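Haris Tanoli has run the mending and folding table at Milora since June. He takes in bags of donated cloth, sorts them by color and size, and sends the good pieces on to Gerkside.

"A bag can hold 16 pieces or it can hold two," he says. "You don't know until it's open."

He lays the biggest piece down first and works on top of it. Narrow strips go lengthwise, get smoothed by hand from the middle out, and are folded in half twice. He doesn't iron before sorting. "If it's badly puckered along one side, I want to see that. Somebody may need to unpick a seam."
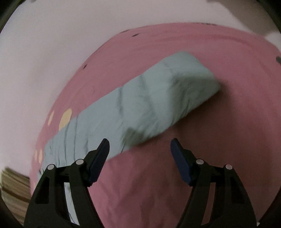 Strips used to go in with the rags, Tanoli says, and he stopped that in his second week. "People at Pinlow ask for them. They use them for ties and edging." He keeps them in a drawer by the door, grays and greens together.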